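Robots and Chores, Notes for Unit 4: Can It Put the Fruit Away Yet?
Amos Kasprzak

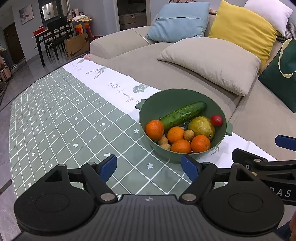

So, where were we? Last time I promised you real numbers on tidying, and I have them now (thanks to everybody who helped me sort the logs!). We went through 3674 tries at one job: pick a piece of produce out of a bowl, set it down somewhere sensible, go back for the next one. The Stiver arm finished 2868 of them and blew the other 806.

Before you get excited, remember these were slow. A good try could take 30 seconds, and my kid does the whole bowl in that time while talking to me.

What went wrong, in my own rough order:

Round things roll. An orange looks easy, then the fingers close a little off center and it squirts away under its neighbor.

Long things pivot. Grab a cucumber near one end and the other end swings, usually into a tomato.

Small things hide. Anything the size of a longan sits down in the gaps between bigger fruit, and the fingers can't get in without shoving something.

Soft things bruise, and I still don't have a grip setting I like for ripe tomatoes. Benkirane's chapter on touch sensing is good on this, so please read it before September.

Shop-floor picking is further along, mostly when the parts are all alike and show up in the same spot. Kitchens and living rooms don't work that way.

For next class, pick one chore you did this week and write down every time you changed your grip. Half a page is plenty.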